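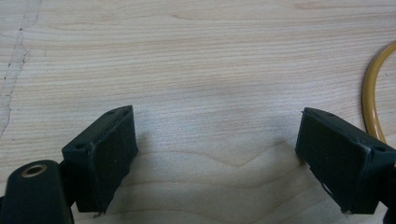

Pale wood, fine grain, and a long rough seam on the left.

Home | Hats | Care | FAQ | Contact

Black Knit Hats: Your Questions
Nov 12, 2024
By the Cutlow blog

How do you fold a beanie?

Mine go on a plain wooden board, dome up, and I smooth the top with my palms before I do anything else. Then it's one fold, side to side, and into the drawer! I used to roll them (I had a whole system), but the ones at the bottom came out with a twist I could never get rid of.

Does the surface matter?

More than I expected. Dark knit on pale wood is so easy to work with, you can spot a crease or a bit of fluff right away. Stay clear of any rough patch, though. I snagged my favorite Pumitz on a splintery shelf in October and I'm still sore about it.

My hat has creases along the top. Is it ruined?

Nope! Knit is forgiving. Set the hat down dome up, tug the sides out a little at a time, and leave it overnight.
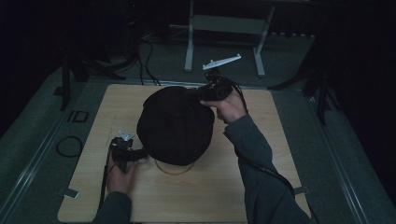

If it still looks bunched in the morning, hold it over a steaming kettle for a few seconds (watch your fingers) and go again. I've only ever had 2 hats that needed a third try, and both had spent a year under my ski boots.

Can I pinch it by the top to pick it up?

Sure, once in a while. Soft, fuzzy cloth bounces back. I wouldn't hang it that way, because a peak will set in and you'll look like a garden gnome.
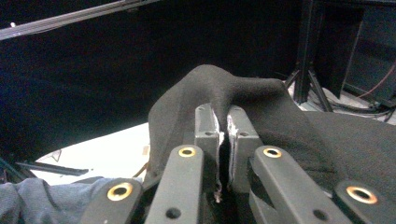

How often should I wash it?

I wash mine every 9 wears or so in winter, cool water, inside out, flat on a towel to dry.

How many hats do you own?

69. Please don't tell my family.

Related
Endon wool wash, one year on
Thakur drawer dividers: worth it?
Getting lint off black fleece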